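Call for participants: help us find out how people explain rooms to a robot

Larkau study group, home robots project
Posted 06/02/2026

We are looking for 68 adults to take part in a study of how people give directions to a household robot, and we would love to hear from you if you have never been near one. Previous experience isn't needed. If you have ever told a visitor which cupboard the mugs are in, you already know how to do the main task.

What the study is about

Robots that work in homes learn a good deal of what they know in simulation. We build rooms on a computer, fill them with furniture, and let a simulated robot practise moving through them and opening things. It is quick, it is cheap, and a robot can bump into the same door all afternoon without anybody having to repaint it. Over the past year we have made 251 of these rooms with our room generator, Prundent, and the robot software we train in them is called Kiiskinen.

The part we are most excited about is language. Kiiskinen learns to match a spoken or typed instruction to a place in the room: "go past the door and stop at the cupboard", for instance. Until now nearly all the instructions came from the people who built the rooms, and we all talk in much the same way. In our first trial we swapped in instructions written by newcomers, and Kiiskinen reached the right spot far less often. That was a really useful result! It told us that the weak point was our narrow set of phrases, and that the next step was to ask a lot more people.

Doors and cupboards are a good case. One person says "the handle", another says "the bar", and a third says "the top one" and expects to be understood. Some people describe everything from where they are standing, and some from the doorway looking in. We want all of it, in your own words, including the bits where you change your mind halfway through a sentence.
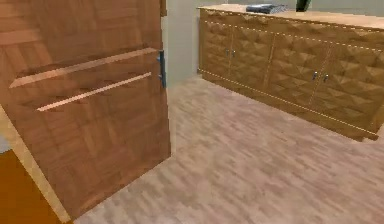

Ghassan Aoun wrote to us after the first trial: "I kept wanting to say 'on your right', and then wondering whose right I meant. By the third room I had stopped worrying and just talked to it as I would to my nephew. I'd be curious to know which way it understood better."

So would we, Ghassan, and it is now one of the main questions in the new study. Half of the participants will be asked to speak as if they were standing beside the robot, and the other half as if they were giving directions over the phone. We will then train two copies of Kiiskinen, one on each set, and test both of them in rooms neither has practised in.

What you will do

You will come to our study room at Drillero House for a single session. After a short welcome and a practice room, you will work through a series of simulated rooms on a screen. For each one we give you a goal, such as sending the robot to a particular piece of furniture or getting it to open something, and you tell it how. You can speak or type, whichever you like better, and you can switch between the two.

After each instruction you will see what Kiiskinen did with it. Sometimes it will go straight there. Sometimes it will set off with great confidence towards the wrong wall, and then you get a second try at explaining. Those second tries are precious to us. We have very few examples of people correcting a robot, and the early signs are that a plain "no, the other one" teaches it more than a long, careful instruction does. We would like to know if that holds up with a bigger group.

The rooms vary a lot. Prundent picks walls, floors and furniture more or less freely, so you will meet combinations you would be unlikely to find in anyone's house. We like this, as it stops the robot from leaning on habits such as "the sofa is always opposite the window", and it gets people to describe what they see and not what they expect to see.

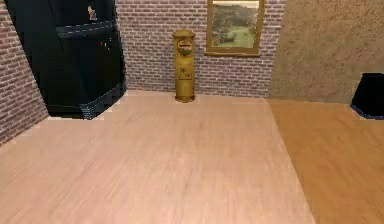

Simulated room with a yellow pillar box by the brick wall.

Who can take part

You need to be 18 or over and comfortable giving instructions in English. It doesn't have to be your first language - we would be very glad to have more people for whom it isn't. You should be able to look at a screen for the length of the session, with glasses or contact lenses if you use them. Breaks are built in and you can ask for more.

We are particularly short of people over 60, people who speak with a strong regional accent, and people who use a speech aid or prefer to type everything. If you took part in the first trial, we are sorry to say that we can't take you again this time.

Time and payment

A session takes roughly 7 quarter-hours, breaks included. You will be paid for your time and your local travel, and you will be paid in full even if you decide to stop early. Tea, coffee and a decent biscuit are provided.

What happens to your data

We keep the sound recording, the typed text and a log of what the robot did. We do not film you. Your name is stored apart from the recordings, and you can ask us to delete your part at any point before the end of September, when we begin training. We hope to collect at least 600 instructions, and to share the written ones, with names and personal details taken out, so that other research groups can use them.

How to sign up

Fill in the short form at the reception desk in Drillero House, or ask for it by post. Please tell us your age group, whether you would like to speak or type, and any access needs. The building has step-free entry and a lift. We will reply with a choice of session times and an information sheet to read before you decide.

Questions are welcome, including sceptical ones. Leave them at the desk marked "Larkau rooms study" and one of us will get back to you.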